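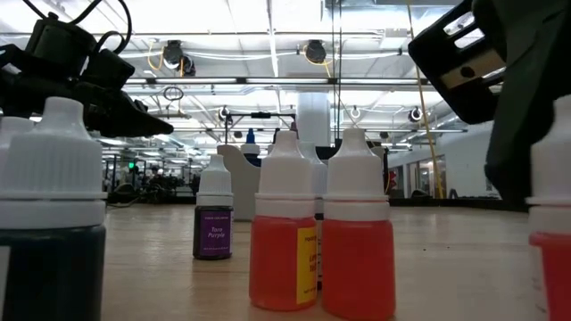 Colour handling was the part of the Clarkia project we left longest, and most of this term has gone on it. The task as set by the club is simple to state: two arms, working at one table, should find a requested bottle of colouring, pick it up, turn it to read the label and put it back in a free space. The cell is in the shared hall at Vendberg, under the long strip of ceiling lights, and those lights account for most of the trouble. The two red bottles in the middle of the test layout stand almost touching, differ only slightly in shade, and show the arms very little lettering between them. Taro Purple, with its label facing forwards, is a much easier case. All the caps in the front group are white, so cap colour is of no use for sorting them.

Print this page | E-mail this page

The first version of the finder worked on body colour alone. It was trained by the second-year group on 3028 labelled crops, taken at different times of day. Results were good for the green and purple bottles and poor for anything red or pink. When the sun came through the roof lights in the afternoon, orange-red and pinkish-red were swapped often enough that the scores were not worth keeping. A grey reference card has since been fixed at the back of the table and is read before each run.

The second version adds a label check. If the finder is unsure between two bottles, the left arm lifts the nearer one clear, turns it in steps and stops when enough lettering is in view. This is slow, but it gives the right answer more often than waiting for better light. Of 299 timed runs, 283 ended with the requested bottle in the correct place. Most of the rest were lost at the lift, when a finger touched the neighbouring bottle on the way down. Almost 10 seconds of each run is now spent on turning, and the software group would like to bring that down.

Gripping is done by the shoulder of the bottle and not by the cap. The nozzles taper, and a cap that has not been fully screwed down will turn in the fingers. The approach angle has been changed so that the fingers come down from the outside of a close pair. Members writing new motions should keep to this angle and leave the speed limit where it is. The old settings file, marked Rustad, is still on the workshop machine and should not be loaded, as it assumes the previous fingers.

Work for next term:
- a joint plan for both arms, so that one can hold while the other clears a space
- a test with labels turned fully away
- a repeat of the colour tests under the Brilumus lamps, with the main lights off
- a written procedure for spills, including who stops the arms

The cell will be running at the December open evening. Visitors will be able to choose a colour from a list and watch the run from behind the line. Members who can cover an hour at the table should add their initials to the sheet by the workshop door – two people are needed at all times, one of them at the stop button.

Filed under: Clubs and projects, Robotics

Home | News | Projects | Join | Contact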